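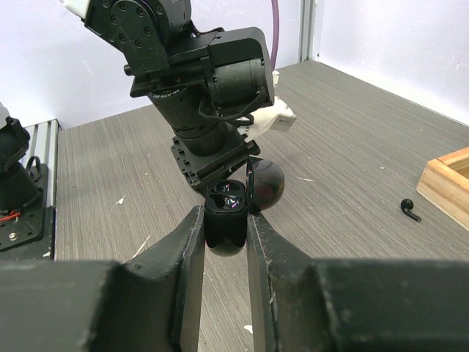

Earbud cases get dropped, sat on and run through the wash, and most of them go in a drawer once one side stops charging. The owner of Trutwood, a two-bench repair shop in Flimstead, thinks that's a shame. "People look at the buds and forget the case," she says. "The case is the part doing all the work!" She likes the glossy black kind best, with a rounded body, a domed lid and a shiny lining that turns purple and pink around the empty slots when light hits it. "Open one under a good lamp and tell me that isn't pretty."

She has fixed 238 cases since November, and she writes every one of them up in a paper notebook. The most common trouble is plain old pocket lint. It packs down over the charging contacts at the bottom of the slot, and the bud sits a hair too high to connect. "I had a man ready to spend real money on a new set – and it took me two minutes with a wooden toothpick."

Hinges come next. A lid that flops or won't stay up usually has a tired spring or a cracked pin, and she keeps both in a tackle box by the register. Batteries are harder. The shells are glued, and she warms the seam slowly before she goes near it with a blade. "If you rush, you get a white line in the gloss and you'll see it forever."

Ask her about brands and she lights up. The old Meinecke cases come apart beautifully, she says, and the Lereo ones make her work for it, though she has grown fond of them too. She has 300 spare lids sorted by curve. "By curve, yes. Color is easy, they're nearly all black or white. It's the curve that gets you."

And her own earbuds? She laughs and pulls a scratched case out of her apron. The left one hasn't charged in a week. "It's on the list," she says.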